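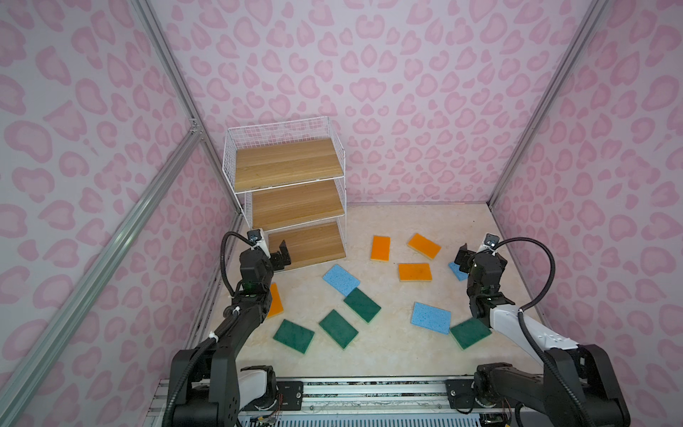

December 2023
By Rochelle Tillman
2 shares

4. Evaluation of the Flutovex Kit

4.1 Hardware as delivered

The Flutovex is sold as a bench kit for two-arm manipulation work. The version we reviewed came with two arms, a parallel gripper for each, two wrist cameras, and the parts for an enclosure. Both arms bolt to a shared aluminum rail, so the distance between the shoulders is fixed once and then left alone. Figure 3 shows the kit set up for the sorting task, with the rail at the front and the three-tier shelf in the back-left corner of the floor.

Assembly took two people one working day. The manual covers the rail and the arm mounts well. It says very little about cable routing, and we spent more time on this than on any other step. The hose from each wrist camera has to leave enough slack for the wrist to turn. Our first layout was too tight on the left arm and pulled the camera out of alignment. We redid it with a wider loop and cable ties along the links. The thin wires near the mounts have no cover in this version of the kit. Godoy, the reseller, told us that a cover is planned but gave no date.

4.2 Task

We used kitchen sponges as the test objects. They are soft, cheap, and easy to replace, and a flat sponge is harder to pick up than a block of the same size. The set included orange sponges, light-blue sponges, and dark-green scouring pads. At the start of each trial they were spread over the floor at mixed angles. The robot had to move them to the shelf boards, with one color assigned to each board. A trial ended when the floor was clear or when the operator stopped the run.

The walls were covered with a pink spotted print. We tested against a plain gray background in September and wanted a busier one for the main study.

4.3 Results

We ran 189 trials with the Drirka control software that ships with the kit. The first 100 used the default grip settings, and the rest used a slower closing speed. Most failed grasps in the first group happened when one sponge overlapped another and both were lifted together. The slower setting reduced these errors but added about 34 seconds to a trial.

The bottom board gave the fewest problems. On the top board, the forearm sometimes came close to the wire railing, and the software stopped the arm as a precaution. We counted these stops as failures.

Figure 3. The Flutovex kit in the sponge-sorting setup, with both grippers over the work area.

4.4 Support and spare parts

One gripper finger was replaced during the study under the Skulora service plan. The part fit without changes, and the arm was recalibrated the same afternoon.

0 comments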